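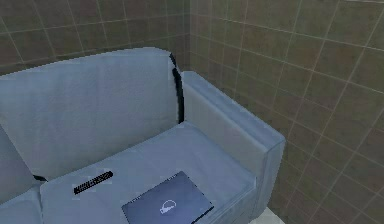
Living room, start view: laptop and remote control on the sofa.

Gripper Comparison in Simulated Homes: Frequently Asked Questions
Last update: 25th April

What do you compare?
We compare two grippers, Clestness and Hustent, on the same simulated arm. The rooms, the objects and the start positions stay the same for both. Only the gripper and its controller settings are changed.

Why do you not use a real apartment?
We have plans for it in November. For the first selection, simulation is enough for us, and it lets us repeat one start position as many times as we want.

How many attempts are in the results?
The current table has 2,096 attempts. Each task was tried 200 times with each gripper, except the tasks which were added later.
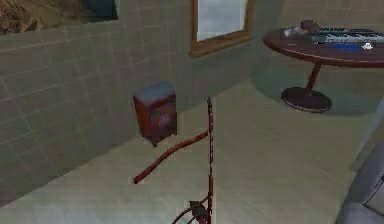
Please note that an attempt is counted also when the arm stops before it touches the object. Some users remove these attempts from their own tables. This is allowed, but please write it in your report.

Which objects are the most difficult?
Flat ones. A remote control on a soft cushion is harder than the same remote on a hard surface, and a closed laptop is hard everywhere. Fruit and bottles are easier for both grippers.

Can I change the camera?
Yes. The Koo controller accepts a wrist camera or a fixed camera. With the fixed one, be careful that the arm does not hide the object during the approach.
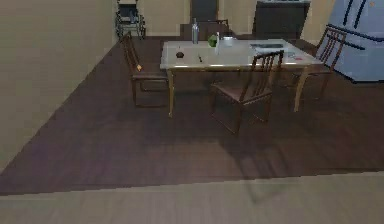
If you use both cameras together, the planning becomes slower, about 65 milliseconds more for each step on our computer. We did not find a good solution for this yet.

Are doors included?
Door tasks are in the Trulletmont package, which you must download separately. It contains handles of the bar type and of the knob type.
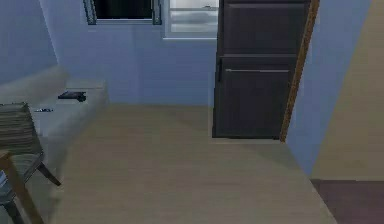 One user wrote to us that the door tasks are not fair to Hustent, as its fingers are shorter and the controller keeps the same distance from the handle for both grippers. We agree with this remark. The distance will be a separate setting in the next version, and the old door results will stay available for download.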